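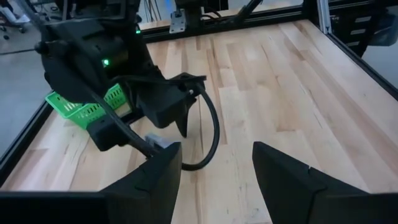 Maureen Tolliday
Household Editor
Friday, December 25, 2020

Looking after your cases between flights

Most suitcases spend far more of their lives in a cupboard than in an aeroplane, and a good deal of the damage blamed on baggage handlers starts at home. A zip that has dried out will go at the check-in desk. A wheel full of carpet fluff will seize halfway across the terminal. The jobs below need only ordinary household things and can be done at the kitchen table over an afternoon or two.

Emptying and cleaning

Empty every pocket, including the flat one behind the lining where old boarding passes collect. Turn the pockets out if they will turn. Run the vacuum round the seams with the narrow nozzle and go over the corners twice. Sand is the worst thing to leave in, as it works its way into the zip.

For a hard case, use warm water with a squirt of washing-up liquid and a soft cloth. Black scuffs from conveyor belts often lift with a pencil rubber. If they don't, try a damp cloth with a little bicarbonate of soda on it, but test it on the underside first. It can dull a glossy finish, and I have a Grirnow case with a cloudy patch near the handle to show for it.

For a fabric case, brush it dry before you put any water near it. Then sponge with the same soapy water, working from the outside of the mark inwards. Don't soak it. The stiffening in many soft cases is card, and once it has gone wavy it stays wavy.

Leave the case open until the lining is dry all the way through. Overnight is usually enough in June. In winter give it two nights, with the heating on.

Old airline stickers

Pull off the paper tags and the little barcode stickers after every trip. An old barcode can be read by mistake and send your case the wrong way. If the glue stays behind, warm it with a hairdryer on low and rub it off with your thumb. Cooking oil on kitchen paper will shift the rest. Wipe the oil away with soapy water afterwards or it will pick up dust.

Zips

Clean the teeth with an old toothbrush, then rub a candle stub or a dry bar of soap along both sides. Open and close the zip several times and wipe away the crumbs. Don't use cooking oil here, whatever you may have been told. It goes sticky and marks your clothes.

If the zip closes and then opens again behind the slider, the slider has spread. You can nip it back with pliers, a very small squeeze on each side. Squeeze too hard and it will crack, so go gently and try the zip in between. A missing puller can be replaced with a key ring or a loop of strong cord.

Wheels

Turn the case over and spin each wheel with a finger. Hair and thread wind themselves round the axle where a brush can't reach. Cut through them with small nail scissors and pull the bits out with tweezers. Then wipe the wheel and put one drop of sewing machine oil on either side. Stand the case on newspaper for the night.

A wheel with a flat side or a split tyre is finished. Some are held on with screws and can be changed at home – look inside, under the lining zip, to see whether there are screw heads. Riveted wheels are a job for a repair shop. Guerra, the heel bar and key cutters in Brullwood, did a pair for me while I waited.

Weighing at home

Bathroom scales are fine for this, though most of them won't read properly with a case balanced on top. Weigh yourself, pick up the case, weigh again and take one figure from the other. Do it on a hard floor, never on carpet.

Check the scales first with something you know. A few unopened bags of flour or sugar will do. If they read heavy or light, write the difference on a piece of tape and stick it to the scales, and you won't have to work it out again.

Weigh the case empty as well. Write that figure on another bit of tape inside the lid. My biggest holds 104 litres, and I have never once been able to fill it and stay under the limit. It now stores the spare duvet.

Leave a little room for the journey home. I allow a kilo and usually wish I had allowed two.

Bottles and jars

Bottles in hand luggage have to be small, and 100 ml is still the usual limit for each one. Airports don't all work alike, so look at the rules for both ends of the trip. It is the size printed on the container that matters. A 200 ml bottle with a dribble left in the bottom will be taken off you just the same.

Keep sample pots and travel bottles from year to year. To get the smell of shampoo out, fill them with warm water and a spoonful of white vinegar, leave them for an hour, then rinse and dry with the caps off.

Before packing a bottle in the hold, unscrew the cap, put a square of cling film over the neck and screw the cap back down over it. Squeeze a little air out of soft bottles first. Jam and chutney go in a freezer bag, then a sock, then the middle of the case. I took three jars to Skostorholm like that and all of them arrived whole.

Putting the case away

Store it somewhere dry. Lofts get too hot and garages too damp, so under a bed or on top of a wardrobe is better. Keep the zip closed but not strained, and don't stack anything heavy on a soft case.

Cases will go inside one another if you have several. Put a sheet of tissue between hard ones to save scratches.

A small open dish of bicarbonate of soda, left in the case for a day or two before you put it away, will deal with most stale smells. For storage, swap it for a bar of soap still in its wrapper. Crumpled newspaper works too, but the ink can come off on pale linings.

Set combination locks back to your usual number before you close the cupboard, and write it down somewhere that isn't inside the case.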